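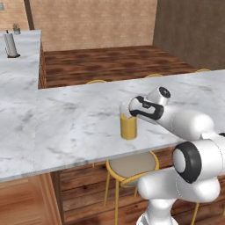 Re: [home-manip] Can any of them clear a counter yet?

From: Graziella Gentile
To: home-manip list

Annapurna Iyer wrote:

> We sell dishwashers and we keep getting asked whether a robot will
> load them. Management at Larna has seen the Flilar videos and wants a
> yes or a no by July. My own view is that if an arm can pick up a
> tumbler in simulation it can clear a breakfast counter, and the rest
> is engineering. Is that too optimistic? I would also like to know
> what the wrist camera adds, as it doubles the data we would have to
> store.
>
> Annapurna

Annapurna,

Too optimistic, yes, though less so than it was when this list started. I will answer from our own runs in Serra, which is our kitchen simulator. The stills are renders from it: white arm, marble counter, a glass of yellow juice to begin with.

1. The glass

A clear tumbler is a harder target than a mug. The wall above the liquid barely shows against veined marble, so the policy tends to find the juice and infer the rest. In the opening still the fingertips are close to the rim and the glass is upright, and from a pose like that a grasp is usually reachable. Keeping the glass level afterward is a separate matter. We ran 1,227 episodes of pick and place with filled glasses. In 303 of them the glass was tilted past our limit at some point between lift and release. Serra does not model spills well, so we score tilt and leave the puddle to the reader.

A person clearing breakfast would drink what was left or pour it down the sink. Neither is in our task list.

2. What the wrist camera sees

Less than people expect. During a reach or a retreat it spends much of its time looking at things that have no bearing on the chore.

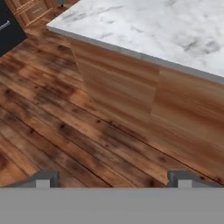

3. Finding the counter again

The view in that second still is mostly plank floor, with the marble up in the right corner and the gripper parts along the bottom. There is no glass in it. A policy running on this view alone has to remember where the counter items were, and ours did not remember for long. The floor and the wood side of the island also run together from this angle, and we had trouble with depth along that boundary. Adding a fixed outside view helped more than any change to the network. We compared them over 200 episodes with the wrist view only and 200 with both.

So to your storage question: keep the wrist stream, but do not expect it to replace the outside one. Where it earns its space is the last few inches before contact.

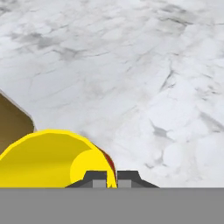 Wrist view over the marble, gripper fingers near the pale round face of a yellow object.

At that range you get the finger pads and the edge of the object in one view, and small alignment errors can be corrected. You also get occlusion. The yellow object overlaps a brown one at the left, and from this view alone I would not want to guess the shape of the brown one. A person would lean over and look. Our arm can be made to do the same, but every extra look costs time, and a counter with a dozen items on it gets slow.

For Larna I would split the answer. One rigid object at a time, on an open counter, with a known place to put it – reasonable to demonstrate. A full breakfast counter into a dishwasher rack – no, and I would not put a date on it. Rack loading needs tight placement next to things already loaded, and we have no results there at all. The Olgate people were working on racks with plates only. If anyone from that group still reads the list, I would like to know what clearances they used.

I can send our tilt limits and the episode settings off list. The renders are no guide to how a real counter behaves under a real arm, so please treat the counts above as simulator counts when you pass them along.

Graziella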